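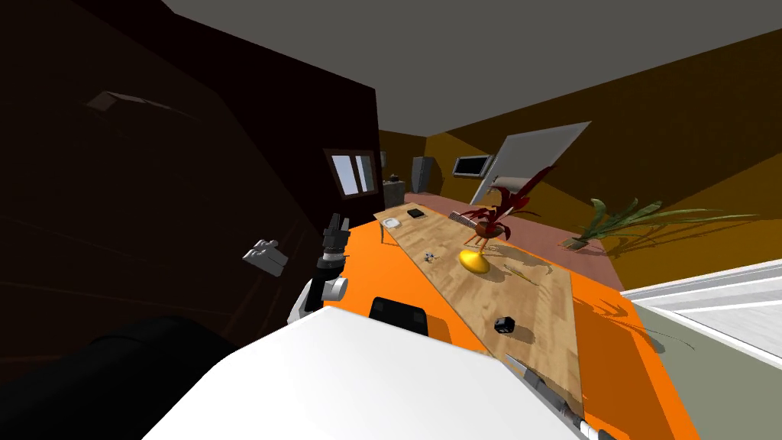 Gemma Costa says the planner should never get to see the whole table at once, and that I've been making life hard for myself by feeding it everything. She left that under my last post on Stollum, dated 12/4/22, and it's been rattling round my head ever since, mostly because she's right!

Up to now Stollum rebuilt its full collision map on every tick, plants and furniture and all, then asked for a path for both arms together. Lovely on paper. In practice the simulator crawled, and any small wobble in the perception output threw the whole plan away and began again (I have the logs, they are not pretty).

So I've split it in 2. A coarse map covers the room and updates slowly. A fine one follows each gripper and only cares about what's within 50 cm of the fingers. 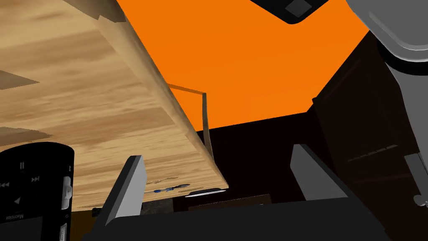
The fine map has its own little planner too, and that's the bit I'm most pleased with. It keeps the last 3 good paths and patches whichever one is closest, so a late depth update no longer means starting from nothing. I ran 1000 seeds overnight with the new split and the replans dropped so far that I went looking for a bug in the counter. Found one, fixed it, and the drop was still there – smaller, but there.

Still to do: the handover between the two maps is clumsy, and the wrist sometimes twitches when it crosses over. I'd like that sorted before I merge anything into Skineron in January.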